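3.2 Bench surface and work holding

Flat parts were laid directly on the timber bench top at Grutside, with no mat or tray beneath them. Hong's earlier survey of shared workshops had recorded mats at 11 of 16 benches.

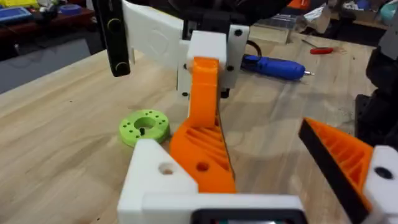
Hand tools were kept within reach of the working area and were not returned to a rack between steps. Scuffs were left unsanded for the whole study period, which began in November.

The spacer ring is 3D-printed in lime green, with a ring of small holes around a large central opening. The colour was chosen for contrast against pale wood. Figure 6 shows the ring lying flat on the bench, with small dark marks visible in the surface.

Figure 6. Lime-green ring on the strip-built bench top.
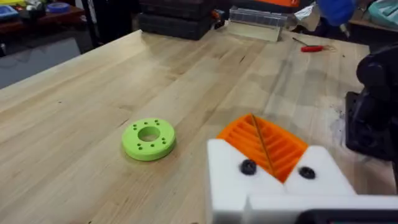
3.3 Wear assessment

Marks were graded by eye under the overhead lights.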